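Entretenir les pinces à main du poste 5

Cette page explique comment nous réglons et entretenons la paire de pinces à main du poste 5, dans l'atelier Dradine. Elle complète la notice générale Parnow, qui traite surtout du logiciel. Comptez une petite heure si c'est votre première fois.

Matériel nécessaire

Un jeu de clés Allen, une pince à épiler, des ciseaux fins, un chiffon non pelucheux, de l'alcool isopropylique, deux patins de rechange et de la colle contact. Les patins se trouvent au magasin sous la référence Gulitz 389. Ne prenez pas la référence 669, elle est plus épaisse et les doigts ne ferment plus complètement.

1. Mettre la paire hors service

Fermez d'abord la session d'enregistrement sur l'ordinateur, puis débranchez les deux câbles du côté du boîtier Nel. Ne tirez jamais sur le câble lui-même, tenez le connecteur. Posez ensuite les pinces à plat sur un chiffon, les doigts ouverts.

2. Contrôler les patins

Le patin est la pièce qui s'use le plus vite, surtout avec les tissus. Regardez la face intérieure de chaque doigt sous une bonne lumière. Un patin un peu froissé peut encore servir, à condition que les bords soient bien collés. Si le bord s'effiloche, ou si un fil dépasse, il faut intervenir — un torchon s'accroche très facilement à ce genre de défaut.

3. Remplacer un patin

Décollez l'ancien patin en commençant par un coin, avec la pince à épiler. Nettoyez la surface à l'alcool et laissez sécher cinq minutes. Appliquez une couche mince de colle sur les deux faces, attendez qu'elle ne colle plus au doigt, puis pressez fort. Coupez ce qui dépasse avec les ciseaux. La colle demande une nuit complète avant le premier essai.

4. Vérifier les vis et les câbles

Resserrez les vis du bloc de mâchoire à la main, sans forcer. Les inserts en laiton sont logés dans le plastique et tournent dans le vide si on serre trop. Bougez ensuite la plaque métallique perforée : elle ne doit avoir aucun jeu. Si elle a bougé, refaites l'étalonnage avant toute autre chose.

Pour les câbles, laissez une boucle assez large derrière chaque poignet. Les deux câbles descendent vers l'avant de la table et ils ne doivent pas se croiser.

5. Faire l'essai avec un torchon

Rebranchez les câbles et lancez le programme d'essai. Placez le torchon et les accessoires sur la table, prenez une pince dans chaque main et saisissez le tissu par les deux bouts. Gardez les avant-bras souples et fermez les doigts lentement.

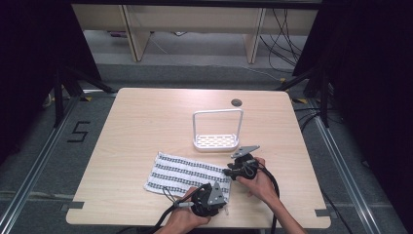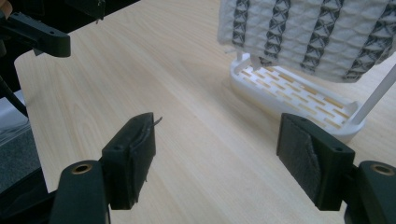
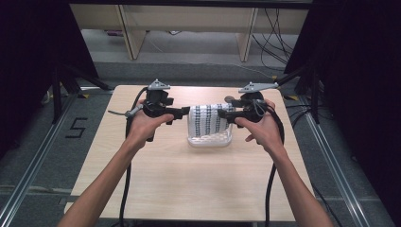
Table du poste 5 et pinces à main, avec les torchons à motifs sombres. La deuxième vue est prise au niveau des doigts, où l'on voit les patins de près.

Pendant l'essai, surveillez la courbe d'ouverture à l'écran. Doigts fermés, la valeur doit rester sous 800. Doigts ouverts en grand, nous lisons quelque 2202 sur nos deux pinces. Si une seule des deux s'éloigne de ces valeurs, regardez d'abord le patin, ensuite le capteur.

Problèmes fréquents

Le tissu glisse entre les doigts : le patin est gras ou lissé. Nettoyez-le à l'alcool et recommencez. Si cela continue, changez les deux patins de la même pince.

Le tissu reste accroché à l'ouverture : cherchez un fil ou un bord décollé, souvent dans un coin supérieur.

La courbe saute quand vous tournez le poignet : le connecteur est mal enfoncé — c'est le cas le plus courant chez nous.

Notez chaque remplacement dans le cahier du poste, avec le côté (gauche ou droite) et la référence du patin. Le prochain contrôle complet de la paire est prévu en janvier.

Page mise à jour le 2018-11-08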